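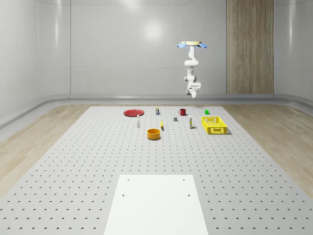 I keep getting asked when a robot is going to do my dishes, mostly by my sister, who has four kids and means it. My answer hasn't changed since May: not yet, and I wouldn't clear a spot in the kitchen.

I say this as somebody who likes these things! I've watched way too many of them practice in simulation, where there's a red mug, a bowl, a plate and a basket on a nice flat table, and the job is to put one into the other. When it works I cheer (out loud, alone, at my desk). But look at my counter at 7 p.m. The mug is inside the bowl, the bowl is under a wet towel, and there's oatmeal glued to everything.

My friend Lleucu Price works on this stuff at Mikance, and she told me they ran 2753 simulated pickups before they let the real arm touch a real cup. It dropped 2 of its first 20. She was thrilled. I'd be thrilled too, if they weren't my cups.

Shop floors are a different story, I think. If the same part shows up in the same spot all day, sure, hand it over. A house doesn't do that. My basket moves every time somebody walks past it, and the person who moved it will swear they didn't.

So what would change my mind? Let it clear one table after a family dinner, with no one tidying up first. I don't care if it takes all night. I'll go to bed and it can have the kitchen until breakfast.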